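4. Setting up your first match in Clarby Scorebook

You've got the app on your tablet and your club's on the system, so now comes the fun bit – putting a real fixture in! Most people get through this section well before kick-off, and once the squad is saved you won't have to type it again all season.

4.1 Create the fixture

1. From the home screen, tap Fixtures, then New.
2. Pick the home side and the away side. If the other club isn't listed, tap Add Club and type the name as it appears on the league's own list.
3. Set the kick-off time. Use the 24-hour clock, so 2 in the afternoon goes in as 14:00.
4. Choose the league format. This fills in the quarter length and the number of time-outs for you (you can change both, see 4.4).
5. Tap Save. The fixture turns green in the list.

Note: a fixture that stays grey is missing a venue. Tap it once and the empty box will be marked.

4.2 Load the squads

1. Open the green fixture and tap Squads.
2. Tap Import to bring in last match's list, or Blank to start afresh.
3. Check the shirt numbers against the team sheet. Two players can't share a number, and the app will stop you if they do.
4. Drag your 11 starters on offence into the top box, then do the same for defence. A player can sit in both, which is great news for smaller clubs!
5. Tap Lock Squad.

Caution: once the squad is locked, only the lead scorer can open it again. Agree who that is before you start. In the sample match that comes with the app it's Ngozi Lawal, and you'll see her name in the top corner of every page. 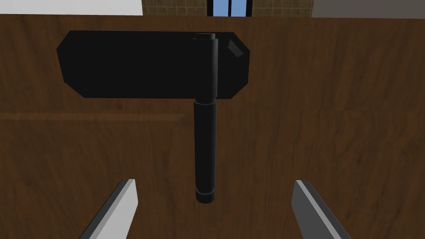

Can I add a player who turns up late?

Ask the lead scorer to tap Unlock, add the name and number, and lock the squad again. Anything already scored stays exactly as it was.

4.3 Record the first drive

1. Tap Kick-off and choose the receiving side.
2. Slide the ball marker to the yard line where the return ended.
3. After each play, tap Run, Pass or Kick, then the shirt number, then the new yard line.
4. For a penalty, tap Flag first. The 5-yard ones are on the front page and the rest are under More.
5. When the drive ends, tap Change. The marker swings round to face the other way – a lovely touch, and very handy when things get hectic.

Note: Undo goes back 30 plays, so don't panic over a wrong tap. Finish the play in front of you and put it right at the next time-out.

4.4 Change the quarter length

1. Open the fixture and tap Format.
2. Move the Quarter slider to the length both coaches have agreed.
3. Tap Apply to This Match. Choosing Apply to All changes every fixture you haven't played yet.

Caution: the slider is switched off once the clock is running.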